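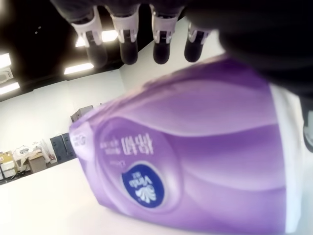

Vinda tissues, the purple pack.

### 1/11

Thread on restocking the paper goods at our floor of Kendero. I took over the supply list in May and a few people asked how it works now.

### 2/11

The old setup was one cabinet by the elevators with everything in it. Tissues, paper towels, printer paper, cups. You had to move the printer paper to get to the rest.

### 3/11

Tissues run out first every month. Cold season, lunch at desks, people wiping down whiteboards with them (please use the cloths).

### 4/11

I went through last year's receipts. We spent 2,755 on paper goods, and that's before coffee filters, which Flullard bills separately.

### 5/11

A lot of that was small emergency orders. Someone would see an empty shelf and buy whatever the corner store had, then the regular delivery would show up the next morning.

### 6/11

So tissues are now their own line on the list. The order is 40 packs, and I reorder when we're down to the bottom shelf. Delivery comes in the afternoon, usually before 4.

The long room, with the black ceiling and the rows of rectangular lights, gets its packs first. It's the farthest from the cabinet and it's where most of the complaints came from.
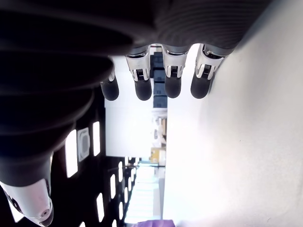 ### 7/11

Packs in plastic are fine to leave out on a table. If you open one, finish it before you open another. I found three open ones in the Toner meeting room last month, all half full.

### 8/11

Boxes are still available for the front desk and the Rungrueang room. Those two get visitors and the boxes stay put better.

### 9/11

Paper towels have moved to the kitchen, under the sink, left side. Cups are above the microwave. Printer paper has the old cabinet to itself.

### 10/11

If you take the last pack of anything, write it on the sheet taped inside the cabinet door. Item and location is enough. I check it in the morning when I get in.

### 11/11

Still open: where to keep the spare trash bags. The kitchen drawer is too shallow and the cleaning closet is locked after 6. Reply if you have a shelf.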